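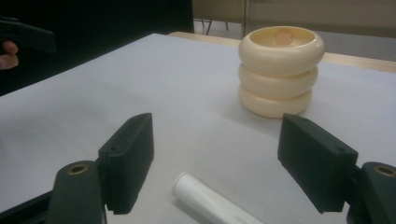
Irix hand tool, fingers open, at the stacking table with the cream rings and the white tube.

Ticket: Irix gripper reports closed when it isn't, replay on the Avero arm squashes things
Product: Irix hand-held gripper, plus matching jaw on Avero arm
Opened by: Tainá Teixeira
Assigned to: Urho Hyvönen, Witico support
Opened: 15/03/2021
Status: Closed (with one follow-up, see the end)

Original message

Hi Urho, hi anyone else who picks this up! Sorry in advance for the length, I've been poking at this since breakfast and I'd rather write it all down while I can still remember what I tried.

Short version: the jaw width that the hand tool records has stopped matching the width between the fingers. When I squeeze the trigger and take hold of something, the recording says the fingers have come in further than they have. It's fine wide open. It gets worse the more I close it. Then we play the same movement back on the Avero arm, the arm believes the recording (why wouldn't it) and closes to a gap that is far too small for whatever is sitting there. On Friday's last replay it came down on the top ring of the stack, gripped it, kept on gripping, and then shoved the whole lot sideways across the table until the force limit tripped. Ring has a nasty crescent-shaped dent in it now. No people near it at the time, the gate was shut, but I was just about to open that gate to straighten the paper, so I'd like this treated as a safety ticket as well as a "my data is rubbish" ticket please.

What I'm running: the Irix we bought from you, with the replacement arms and finger pads printed for us by Tsoukalas. Brass bushings pressed into the arms, same as the originals. Nothing else changed apart from the arms. I know, I know, that's a pretty big "apart from".

What I've already tried:

Recalibrated. Open, closed, open, closed, saved. Looked lovely for a while and then wandered off again.
Swapped the sensor cable for the spare. No difference.
Swapped the battery. No difference, and no idea why I thought there would be.
Restarted the tool, restarted the laptop, restarted me (tea).
Went back to the previous firmware. Same behaviour, so I've put the current one back on.

I've attached the width log from this morning. Look at the bit after the first pick, you can see it closing in a nice smooth curve and then there's a little step, as though something has let go. I can't feel a step in the trigger, but I've been using this thing so much that my hand may just have got used to it.

Is it the sensor? Please say it's the sensor, I can swap a sensor.

Tainá

Update, same day, after Urho rang

OK so it's probably not the sensor. Urho rang me (thank you, much nicer than typing) and first of all made me tag out the Avero arm. Key out, sign on the gate, nobody replays anything until this is closed. Fair enough. I'd left it powered and sulking behind the gate, and he was quite firm that a tripped force limit isn't the same as switched off. Noted, and done while he was on the phone.

Then he had me do a test I should have thought of myself. Put a gauge block between the fingers, close on it gently, write down what the tool says. Then squeeze harder and write it down again. With a solid block in there the reading oughtn't to move, the fingers have nowhere to go.

12 mm block, gentle squeeze: reads 12. Smashing.
Same block, proper squeeze: reads 2.

So the tool thinks the fingers have practically met, while there's a lump of steel between them! I did it again in case I'd fumbled it and got the same thing. Then I tried it on the bench without the block, just closing on thin air, and that was fine all the way in. It only goes wrong under load.

Urho's thinking is that the sensor reads the angle of the linkage down by the trigger and has no clue what the finger end is up to. So if anything between the linkage and the finger gives way, the sensor carries on turning and the finger stays put. Something bends, or something slips. He asked me to find out which.

Next update, arms off the tool

Right, I took the tool to bits. Finger pads first, the screws were snug and there was no crack around the holes, so I was a bit disappointed. Pads are stiff, I couldn't bend them by hand. Linkage pins fine. Trigger spring fine.

Then I put each arm in the vice (soft jaws!) and pushed on it sideways, with a pencil line drawn across the edge of the bushing onto the plastic. On the right arm the line stayed a line. On the left arm the brass moved and the plastic didn't. You can see the two halves of the line part company, and when I let go they don't quite meet up again. So the bushing is turning in its hole, which it has no business doing. The bushing is meant to be fixed in the arm and the shaft is clamped in the bushing, that's how the turn gets to the finger. If the bushing spins in the plastic, the shaft turns, the sensor turns, and the finger just sits there looking innocent.

That also explains the calibration drifting. Every hard squeeze leaves the bushing a tiny bit further round than it was before, so I calibrate, it's right, I pick up a ring, it's wrong again. I must have recalibrated it a silly number of times last week and felt quite pleased with myself each time.

I pushed the bushing out and it came with a thumb. A thumb! I had to use the press to get it in.

Question for Urho: is this just a bad print, or is it something we've done?

Next update, bit of both

Urho asked how we'd fitted the bushings and I told him: on the press, dry, straight into the printed hole. He asked whether we'd run a reamer through first. We hadn't. He asked what the drawing says about glue. I went and looked at the drawing, and there is a line on it that says retaining compound, and I had read that line in the past and thought it belonged to the metal version. It belongs to both. So that's on me and I'd like it in the log in case anybody else reads it the way I did.

The other half is the print. I emailed Tsoukalas and they were very decent about it and went and checked. Our left arm was printed lying on its side and the right arm standing up, to fit both on the bed together, so the left hole came out very slightly oval. Bushing goes in, feels tight, but it's only touching on the two narrow sides. Give it a week of squeezing and it wears those bits away. They're going to print both the same way up from now on and have put a note on our file.

What I did next, and please copy this if you've got the same arms:

1. Tagged out the Avero arm and took the key. Before touching the hand tool, even though it feels unrelated.
2. Binned the old left arm. Urho said don't try to rescue a worn hole with glue, and I had been about to.
3. Ran the reamer through the new arm's hole by hand, slowly, and blew the dust out.
4. Cleaned the brass with alcohol and left it to dry. Fingerprints count as grease!
5. Retaining compound on the outside of the bushing only, pressed in square, wiped off the extra. Left it overnight.
6. Pencil line across brass and plastic again. I'm leaving this one on for good.
7. Took the right arm off and did it the same way. It hadn't slipped yet but it was fitted by the same person on the same afternoon (me).

Next update, testing

Gauge block, gentle squeeze: 12. Gauge block, hard squeeze: 12. I said a rude word out of joy.

Then the boring part. Urho wanted 400 hard squeezes before we touched the arm, checking the pencil lines and the block reading every so often. I put a podcast on. Lines haven't budged, reading hasn't budged. My forearm has, I went a bit further than asked and stopped at 600, mostly because the episode hadn't finished.

After that I recorded a fresh set at the stacking table, pick up the top ring, put it down, pick up the tube, put it down. Untagged the Avero arm with Urho on the phone, gate shut, slow speed, and replayed it. It took hold of the ring with the right gap and put it back. Then normal speed, same again. Force limit never tripped.

All the recordings made with the old left arm are marked as bad in the folder. I did wonder whether we could correct them afterwards, but Urho reckons no, the slip was different on every squeeze so there's nothing sensible to subtract. I had a little grumble and then agreed with him. They'll be done again.

Changes on our side, so it doesn't creep back

Gauge block check goes at the start and end of every recording day, with the hard squeeze and not only the gentle one. If the two readings differ, the tool goes on the shelf and nothing recorded since the last good check gets replayed.

The replay script now refuses a set with no block check saved next to it. It's a crude check, a missing file and it stops, but it would have caught this.

After any force limit trip the key comes out before the gate opens. That was always the rule really. It's now written on the gate.

Urho's closing note

Cause confirmed as bushing slip in the left arm, undersupported bore and no retaining compound. Tool passes the load check. We'll move the compound line on the drawing up next to the bushing callout and make it bigger. Closing. U. Hyvönen, Witico

Follow-up from me

Happy for this to be closed, thanks so much Urho. One thing still open: the right arm's old bushing. I kept it in a bag with a label, and there's a faint rub mark on one side, so I think it might have been on its way too. I'll post it to you with the left one. The next look at both arms is booked for May, I'll open a new ticket if the pencil lines have moved before then.

Also, do you sell the rings separately? We're down one.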